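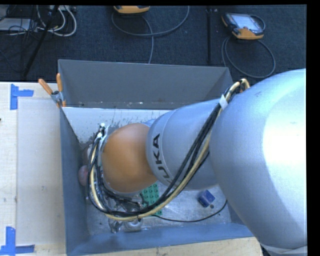
Recording a Four-Song EP With a Band I Barely Knew: My Final Project Report

8 min read

We use cookies to improve your experience. By continuing to browse you agree to our cookie policy.

So the assignment was to produce a short release with an artist from outside the program, and I picked Storora, who are a three-piece from Akstead and who I had seen play exactly once, in March, at the back of a bakery. Amber Van Wijk sings and plays a beat-up nylon string guitar, Joris Groen is on upright bass, and Liesbeth Van Hecke plays a pump organ that wheezes between notes (I love that organ so much, more on it later).

My plan was to record everything live in one room. My advisor, Eero Heiskanen, thought I should at least do the vocals separately, and we went back and forth on it for a while. I won, sort of. We tracked the first song live and Amber's voice was all over the bass mic, so when she wanted to change one line in the second verse we had to redo the whole take. After that we put her in the hallway with the door open a crack and a long headphone cable, and she could still see Joris's hands. That worked great!

We had 12 hours of studio time and I spent 2 of them on the organ. The pedals squeak. I tried a blanket, then a different mic position, then Liesbeth took her shoes off, and the socks did more than anything I'd set up. You can still hear some squeak on "Tsikata," which is the slow one, and the band asked me to leave it in. I also left the breath before the last chorus. Jayson Macapagal, who mixed the EP with me, kept cutting it and I kept putting it back.

The song I'm least happy with is "Vondetti." It's the loud one, and live it just takes off -- people were stomping on the bakery floor. On the recording it sits there. I think I set the tempo too slow, and I was shy about telling a band who'd been playing it for years that it needed more push. Next time I'd record a rehearsal first and listen to it with them before we book anything.

Mixing went way over. I compared our rough mixes on headphones, in Jayson's car and on a kitchen radio, and the bass vanished on the radio every single time. We ended up adding a little grit to it so the small speakers had something to grab.

We played the finished EP for 30 people at the end-of-term listening night. Amber stood in the back with her hood up through the whole thing -- then asked me if we could do another one in the fall. I said yes before I'd even checked my class schedule.

Last updated: June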